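The robots at the end of the line

Sunday is the quiet day at Zotley, the packing firm on the Tesetti road, and it was on a Sunday that I was let in to see the corner of the workshop where the new arms learn their trade. Someone put the kettle on first, of course – it is that sort of place. 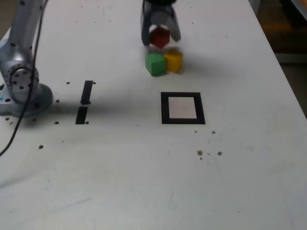
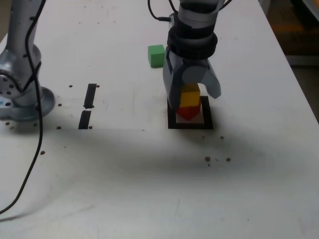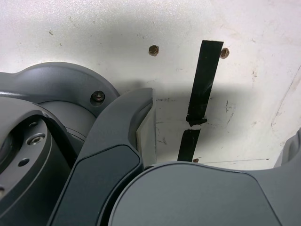 Coloured cubes, black tape and robot arms in the practice corner at Zotley. The last picture is a closer look at the joints.

The firm sends out about 2,000 parcels a day, mostly soap and candles for the Masri shops, and for 18 years every one of them was filled by hand. Now the lifting and stacking at the far end is going over to machines, bit by bit, and before an arm goes anywhere near a candle it has to manage with plain blocks.

I had expected long faces, and there were one or two. A packer who has been there since the beginning told me she missed the chatter on the old line, where you stood elbow to elbow and knew all about everybody's grandchildren. But her wrists had stopped aching, she said, and she wouldn't swap them back!

Nine of the packers have trained to set up and mind the arms, on a course run by Nostero, and they get a little more in their wages for it. They grumble fondly about the gripper fingers, and they argue over where the next one ought to be bolted down. The early shift still starts at six, and the radio is still far too loud.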